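Recording laundry demos: the short version

Posted October 2, 2020 by Raimo Lahtinen

Writing this fast, a new batch of operators starts soon. Assumes you've done the Twal login and can drive both arms without thinking.

Before you record

Basket on the low stool, not on the floor. Reaching down to carpet level costs you wrist range and the demos come out jerky.
Mix the clothes. Some dark, some light, one thing with a color. All-dark loads are the hardest for the wrist views, so we want them, just not every time.
Push cables out to the side. Check again after every reset.
Wipe the wrist lenses. Lint gets on there quick.

Recording

Start with both hands open and outside the basket. Hit record, wait 2 seconds, then move.
One garment per grasp. If you grab two, keep going -- seperate them and carry on, don't stop the episode.
Watch the head view for the approach, then switch to the wrist view once you're in the cloth. 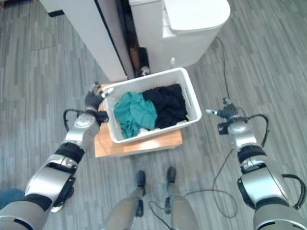
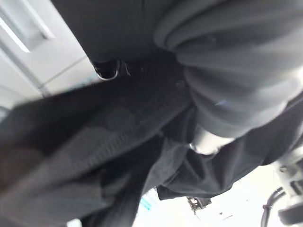 Go slow on contact. Slower than feels right. Pinch a fold, lift a little, look, then pull. Yanking drags the basket and the episode is junk.
Pause at the end, hands clear, stop recording.

Labels

Success, partial, or fail. Fails are useful, don't delete them. Only delete if the recorder dropped a view.
Write the garment type in the note feild. "Black thing" is not a type.

How many

Target is 80 good ones per garment mix, 100 if the mix is all dark. Change the starting pile every episode -- a real shuffle, not a poke. The Worlow set has 2,431 episodes and way too many start from the same heap. Chrysoula Makris spent most of January sorting those out.

Upload before you power down. Trorndale bucket, not the Skudbridge one, that's full.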